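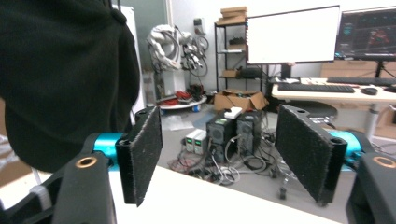
Photo: Thulani Lekota

From: Thulani Lekota
To: Wavdale Makers list
Date: April 26, 2021
Subject: Re: [wavdale] Back room shelves, and a question about black fabric

Hi all,

Wow, thanks for the quick replies on this one! I'm going to answer Collado Street Sewing in line because they asked the most questions, and then I have a couple of things of my own at the bottom.

> Thulani, you said you wanted to get the back room in shape before July. What
> are you doing about the shelving? We had the same kind of black metal unit at
> our place and it ate everything we put on it. After two years I couldn't have
> told you what was on the middle tiers. Also, please tell me you are not still
> keeping flat boxes on top.

Guilty on the flat boxes. They're still up there on the top shelf in a stack, and I'm kind of attached to them (free boxes! flat! they take up hardly any room!). But I hear you. My plan is to keep a small bunch for shipping and let the rest go to whoever on the list is moving this summer. If that's you, write me off-list and tell me what sizes you could use. I'm not going to measure them all, so you'll have to come over and look.

As for the shelves eating things, yes, that is exactly our situation. The tiers have equipment and little boxes all mixed in together, a lot of it dark stuff on dark shelves, and my eye just slides right over it. Last week I spent half an hour hunting for a power supply and it was at chest height the entire time. I'd like to try light-colored shelf liner. Has anyone done this on metal shelving and did it stay put? The roll I'm looking at from Drendov is 35 feet and I think that would do every tier with some to spare, but I'm a terrible judge of these things.

> Second question, are you sorting by project or by type of thing? We went by
> type and regretted it. All the cables in one place sounds great until you
> have to pull six of them for one job and put six back.

I was all set to go by type and now you've got me second-guessing! I think what I'll do is split it. Tools and spares by type, and then one box per project for anything that's in the middle of being worked on. There's an open cardboard box on the floor in front of the shelving already, flaps half up, and I'm making that my "I don't know" box for the duration. Anything I can't place in ten seconds goes in there. The rule I'm giving myself is that it can't get a second box to keep it company.

Loose wiring is the other thing. There's some around the foot of the arm, down on the round base with a few other red and black bits that have ended up there, and I'd like to get that corner neat without having to unplug anything. Hook and loop straps? Spiral wrap? I used zip ties in the old room and then had to snip every last one of them when we moved, so I'm off zip ties for life. If you have a favorite, tell me the brand and where you got it.

> Third, and I'm only asking because I've been burned, how are you keeping
> dust off of things? Black anything shows every speck.

Okay, so this gets me to my own question, which is the black fabric. We have a big soft heap of it by the work table and it needs a permanent home. I've been going back and forth. Folding it takes forever and I can never get it back to the same size twice. Rolling it on a tube seems smarter, but then I need a long tube and somewhere to stand it. There's a tall white panel right behind where it is now and I did wonder about a peg or a rail near there, so it could just hang. Would hanging stretch it out? The sewing people will know. My aunt always said never to hang a knit, but she was talking about sweaters.

And the lint! You wouldn't believe the lint. The white tabletop is lovely for working on, small parts show up right away, but it tells on me every time I've had dark cloth anywhere near it. I've been using a damp rag and then a dry one. Somebody at the Grurcombe swap told me to try a rubber window squeegee on fabric, dry, in short pulls. Has anybody tried that?

My other questions, while I have you:

Labels. Handwritten tape or a label maker? I like handwritten but my sevens look like ones. I priced a secondhand label maker at $145, and that feels like a lot of money to be able to read my own shelves. If someone has one I could borrow for a weekend I'd bring you cookies.

Inventory. I have a spreadsheet left over from the move with 748 lines in it, and over 209 of them say only "misc" in the description column. I wrote every one of those myself. Do I fix it line by line or throw it out and start again from the shelves? I'm leaning toward starting again, one tier at a time, top to bottom, but if anybody has talked themselves into the opposite I'd love to hear why.

Floor. I want everything off of it, apart from the "I don't know" box. It would be so nice to be able to sweep in there without moving six things first. If you've got casters you like for heavy stuff, send me a link.

I'll be in there most of this week with the music on, so come by if you want a look or want to claim some boxes. Side door, knock loud.

Thulani

P.S. Whoever left the good scissors in with the cable stuff, I have them safe. They're in the drawer with the rotary cutter.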